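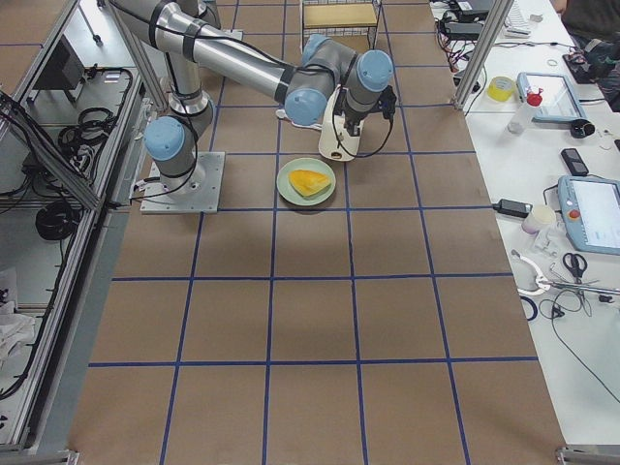

Vironora says its meeting software cuts call time. The numbers are thin

November 26, 2024

Vironora, which sells video meeting and messaging software to mid-size companies, released a new version of its main product on Tuesday and said customers who tried it early spent less time on calls. How much less depends on which page of the announcement you read.

The headline claim is that teams "got an afternoon back" every week. The footnote says the finding comes from a survey of 362 users at 6 companies, all of them picked by Vironora. Users were asked to estimate how long they had spent in meetings before and after the switch. No call logs were checked, and the survey was sent out during the trial, when the software was free.

The new version, called Andora, puts chat, calls and shared files in one window and writes a short recap when a call ends. Several rivals already offer recaps. Vironora says its own are more accurate, but it has not published an error rate and did not give one when asked.

"We are confident in what our customers tell us," said Celina Sobczak, the company's head of product. She said a larger study is planned for April and that outside researchers may be invited to take part. She would not say which ones, or whether the results will be released if they are less flattering.

Price is the other soft spot. The company is advertising a flat rate for the first year, after which the fee is "reviewed." Customers with more than 3000 seats will be quoted separately. Storage for recorded calls is included for two months, then billed by the hour of video kept. A firm that records most of its meetings could see that line grow quickly, and the price sheet has no worked figures to help anyone plan for it.

One of the early customers, the freight company Wragg, confirmed that it has signed a contract. A spokesperson said staff liked having fewer windows open but that the firm had not measured any change in meeting time. Wuletow, a office supply chain also named in the announcement, said it was still deciding.

Andora is available now on desktop. The phone app, shown in the launch video as if finished, is listed on the company's support page as "coming soon," with no date given.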